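Ratree Tanasarn range des jouets depuis 14 ans, d'abord chez elle, puis à la ludothèque Giáp. Quand on lui demande par quoi commencer, elle rit. « Par les poulets ! Tout le monde veut les poulets en caoutchouc, donc c'est eux qui traînent partout. » 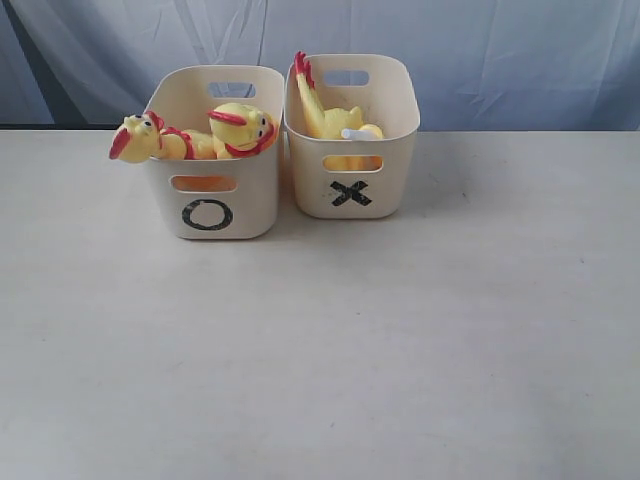

Tùng Phan
Rédacteur, rubrique Jeux et maison

Son système tient à deux bacs blanc cassé, côte à côte sur la table, et à une lettre tracée en noir sur chacun, un gros O un peu irrégulier et un X. « Un enfant de deux ans ne lit pas, mais un rond, il le retrouve tout de suite ! »

Elle adore ces poulets, leur jaune, leur touche de rouge au cou, et surtout le bruit (moins apprécié des voisins).
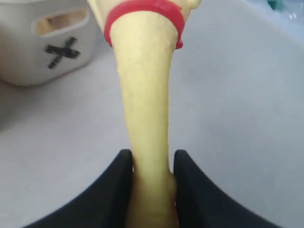

« Je les prends un par un, je regarde s'il y a une fente, je presse. S'il ne couine plus, je le garde quand même, il y a toujours un petit pour préférer celui-là. »

Et le lavage ? Eau tiède, savon doux, puis une nuit la tête en bas. 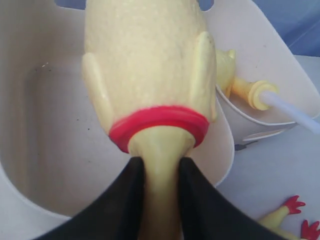
« Les bacs aussi, il faut les essuyer, on y retrouve toujours des miettes. Moi je le fais à sept heures, avant l'ouverture, avec la radio à fond. C'est mon moment préféré ! »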